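I am learning to write minutes for our tenants' meeting. Last Saturday I took 2 pages of notes and could read only half of them.

Man-lok Tai gave me good advice: write only what was decided, and who will do it.

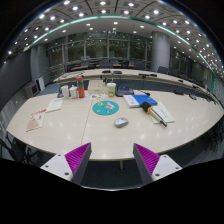
How soon should minutes be sent out?

The next morning is best, while people still remember what they agreed.

My first version had 4,000 words. Now it has 400 and my neighbours read it to the end.

Next meeting is in July. I will bring a second pen.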